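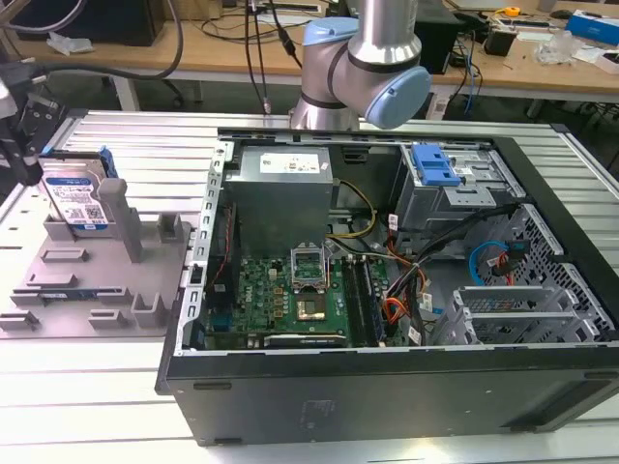 4.2 Keeping and replacing computers in small offices

The 41 offices in the sample differed widely in what they did for a living, but they had one habit in common. Few had a written rule for when a computer should be replaced. Larger firms often work on a fixed cycle, and much of the earlier literature assumes one. In our interviews the word "cycle" came up mainly among people who had once worked for a larger employer and who used it to describe how things had been done there.

Instead, replacement followed from other events. A change of premises was a common one. Desks were measured again, old furniture was given away, and equipment that had sat in one spot for years was looked at for the first time in a long while. Staff changes worked in a similar way. A new bookkeeper might be given a new machine as a kind of welcome, while the person at the next desk kept the older one and sometimes resented it. One office manager in Brudell described this as "the new chair problem" and said that it applied to computers, chairs and parking spaces in equal measure.

Accounting software was a third trigger. Many of the Brudell offices used Fivix for invoices and payroll, and a new release of the program set off a round of questions about which machines could still run it. Owners tended to put the question to whoever had installed the program in the first place. The answer was seldom challenged. Where that person also sold equipment, some owners suspected the advice but took it anyway, saying that they had no time to get a second opinion during the tax season.

Cost was mentioned in nearly every interview, though in different ways. Retail shops compared a new computer with a month of rent. Dental and veterinary practices compared it with their other equipment and found it cheap. A funeral home compared it with nothing at all and said the purchase had been made "when it was needed." These comparisons matter for the argument in Section 5, where we look at how the same price can be treated as large or small depending on what sits beside it in the books.

4.3 Where old machines go

We coded 104 accounts of a computer leaving a desk. An account was counted once for each machine, even when the speaker returned to it later in the interview. Aldana Tapia did the first round of coding and Florêncio Bastos the second. Disagreements were settled by going back to the recordings.

The most frequent first stop was a storage room, closet or hallway in the same building. Respondents gave three main reasons for this. They wanted a spare, they were worried about client records on the drive, or they did not know who would take the machine. The last two were often joined together. A lawyer in Brudell had kept a computer under a staircase through two moves for this reason and expected to move it again.

Stored machines were treated in one of two ways. In some offices they were labeled with the name of the last user and a note about their condition. In most they carried no label, and knowledge about them belonged to a single employee. When that employee left, the machine became what one respondent called "a box with a question in it." Nothing was done with it after that until the room was needed for something else.
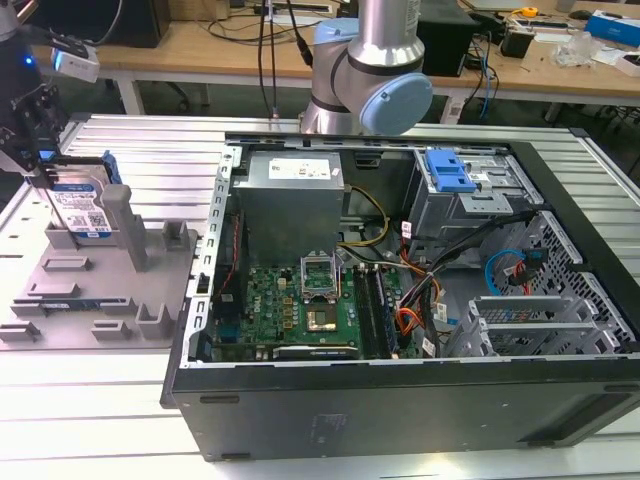 Figure 3. A desktop computer with its side panel removed. The processor socket is exposed and two memory modules are in place.

Parts were sometimes taken from stored machines, mainly memory and drives. This was more common in offices that employed someone with an interest in such work, whatever their job title. In one printing business it was the delivery driver. In a driving school it was the owner's sister, who also kept the tax files. Informal work of this kind did not appear in any budget we were shown, and respondents tended to leave it out when asked directly who looked after their computers. It came up later – often while they were talking about something else.

The second most frequent route was a gift to an employee or an employee's family. Owners spoke of these gifts with some pride. Employees were more mixed. Several said they had accepted a machine that they did not want, and that refusing would have seemed rude. Sale was rare. Sepúlveda, an office supply dealer with branches in both towns, took old computers back against the price of new ones, but the sum offered was small and the paperwork was thought to be tiresome.

4.4 Field notes from the second town

The notes below were written during the visits and are given here with light editing. Names of offices have been removed. 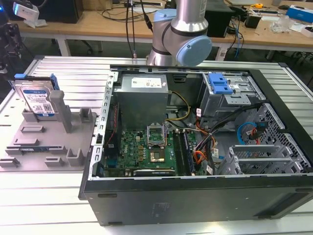

Urska, September

Three visits today, all within walking distance of the market. The first was an insurance office on an upper floor. The owner had cleared the back room before we came and apologized for the smell of paint. She said the old computers had gone to her nephew's school and then corrected herself: one had gone to the school and the rest were in her garage at home. She plans to ask the school again in the spring.

The second was a seed merchant. The computer on the counter is used for stock and for the radio. Nobody could say when it was bought. The merchant's father thought it came in the same year as the new roof, and the two of them spent some time trying to date the roof.

The third visit was short. The travel agent had customers and asked us to come back after lunch, and then had customers again. From what he told us between calls, he replaces everything at once, all the desks together, so that no one can complain. He pays for this by keeping the same carpet. We should ask him in the follow-up whether this was his own idea or his former partner's, as he used "we" throughout and has worked alone since the agency moved.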